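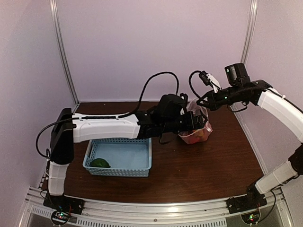 Evangelia Petridis wrote:
Before anyone gets too far into this, which kit is it? Gradstead sell a single-arm version and a two-arm version, and the reviews I've found muddle them. The price is different and so is the software licence.

Chin-lung Chung wrote:
Two-arm, bought in May. Should have put that in the subject line. The job I've set up on it is produce packing, basket and clear bag, because that's what we'd want one for at the packing shed in Gedness. I paid full price, $2,610 plus freight, and have no connection with Gradstead apart from a long string of support emails.

Notes so far.

Assembly took me a weekend. The arms come built. You bolt down the base plates, run the cables and put up the frame and panels if you bought those. The instructions are fine up to the calibration chapter, which was written for an older release and refers to menus that have moved.

Cameras on the wrists are good. The picture from each is sharp enough to tell a red capsicum from a tomato at normal working distance. Clear plastic is harder for it. With a thin bag the software sometimes takes a crinkle for an edge and sends the fingers to the wrong spot. I've had better results with the pale panels up than with the shed wall behind.

The left arm has been the more reliable of the two. Mine needs the right one recalibrated most mornings.

Happy to answer questions.

Florêncio Esteves wrote:
What did you pay for the panels? On the Gradstead site they were listed as an extra and then the listing vanished.

Chin-lung Chung wrote:
They were in a bundle with the frame, 800 on top of the kit price. You could make your own for a lot less. Any pale matt sheet would do.

Margarida Ramalho wrote:
I'm going to disagree with the general tone here. We trialled the same two-arm kit at Plistdale for 4 weeks and sent it back. Bags were the reason. Rigid punnets and trays, no complaints at all. Anything floppy and somebody had to stand there and reset it. If a person has to stand next to the machine then you've bought a very slow packer and kept the wages bill.

Also the support. I waited nine days for a reply to a question about the gripper fingers and the reply was a link to the manual.

Chin-lung Chung wrote:
Fair point on support, mine has been patchy too. On bags, which software release were you running? The one that came out after I bought mine has a setting where one arm works at the bag opening and the other holds off above it until it's clear. Before that the two wrists used to knock together over the bag. It is a real improvement. I wouldn't have kept the kit without it.

Margarida Ramalho wrote:
Whatever shipped with it. We asked about updates and were told they were part of the paid plan after the trial. So that may be the difference, but I don't think a buyer should have to find that out from a forum.

Evangelia Petridis wrote:
Agree with Margarida on that. The licence page says "core updates included" and doesn't define core. I emailed to ask and got three different answers.

Zamfira Jitaru wrote:
I teach automation at a TAFE and we run 2 of these in the lab. For teaching I'd recommend them. Students can see every joint, the cables are out where you can trace them, and if someone drives an arm into the table it stops and you carry on with the lesson. I would not put one in a production line and I don't think the hardware was ever meant for it. The grippers wear. Ours needed new fingertips after one semester.

If the job is bagging produce for sale, have a look at Cardoso. It's a service, they bring the cell in and look after it, and you pay per month. Dearer over a year, but you aren't the maintenance department.

Florêncio Esteves wrote:
We had a quote from Cardoso. They wouldn't look at us under a certain volume, so for small growers it isn't an option. That leaves the kit or doing it by hand.

Zamfira Jitaru wrote:
Didn't know they had a minimum. Then I'd do it by hand for another year and see what the prices do.

Chin-lung Chung wrote:
That might be sensible. I should say I'm not running it on orders yet. It's set up on a bench and I feed it whatever's going. The cable loop up to the left wrist is the next thing I want to sort out. I'd like it clipped closer to the arm, but if you clip it too tight it pulls at full reach. Has anyone found a clip that fits the white link without drilling?

Zamfira Jitaru wrote:
Hook-and-loop straps, the wide kind. Leave more slack at the wrist than looks tidy. We tried printed clips and they popped off.

Chin-lung Chung wrote:
Thanks, will try that.

Evangelia Petridis wrote:
Could you post cycle times when you have them? Basket to bag, per item, with the failed grabs left in. Every video from the company has those edited out.

Chin-lung Chung wrote:
Will do. I'll use the same mix of produce for each run so the numbers mean something. Give me a couple of weeks, we're picking.

Margarida Ramalho wrote:
Please include how many times you had to step in. That's the figure I'd want before spending the money again.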